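How to keep herbs and salad fresh in a box with a drain tray
2026-05-04
By Kylie Cartwright
3 min read

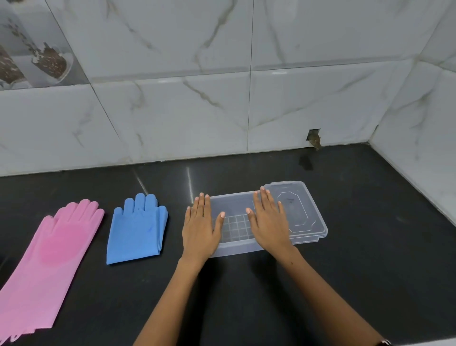 Both palms flat on the box, with the dishwashing gloves set to one side.

I buy parsley and salad leaves once a week at the market in Pomare, and for a long time half of it went to the bin. Now I use a clear box with a small grid tray inside. The tray keeps the leaves away from the water which collects at the bottom.

What you need

A rectangular box with a lid that snaps, a grid tray that fits it, a clean tea towel and two sheets of kitchen paper. Dishwashing gloves are useful for the first part. I like the silicone kind with bristles on the palm, but a soft sponge does the same work.

Wash the box

1. Take out the tray and wash it separately. Old bits of leaf like to stay in the small squares, so brush it from both sides.

2. Wash the box with warm water and a little washing-up liquid. Do not use the rough side of a sponge, it makes scratches and the plastic becomes cloudy.

3. Clean the groove of the lid with a cotton bud. I forgot this during the whole of December and the box had a smell of onion until I found the reason.

4. Dry everything with the towel, then leave the parts open for 14 minutes. Put the gloves flat next to the box so they can dry too.

Fill it

5. Lay one sheet of kitchen paper at the bottom and put the tray on it.

6. Rinse the leaves in cold water and shake them well. If you have a salad spinner, use it twice.

7. Put the leaves in without pressing. Stop when the box is nearly three quarters full. Put the second sheet of paper on top.

Close it

8. Place the box on a flat, hard worktop. On a towel it slides.

9. Put the lid on and check that no stem is caught in the edge. Spread your hands, palms down, and press evenly. Begin in the middle and go to the ends, then press the corners one by one. Please do not hit it with your fist, I broke a Nestik lid like this.

10. Lift one corner gently. If it opens, take the lid off and start again from step 9.

Keep the box on the middle shelf of the fridge. Change the paper when it feels wet, for me it is every third day. My parsley stays good for 11 days, the rocket less, and basil does not like the fridge at all, so leave it in a glass of water by the window.

Related
How to wash a salad spinner
Removing onion smell from plastic lids
Which vegetables should not be stored together
Drying mint at home without an oven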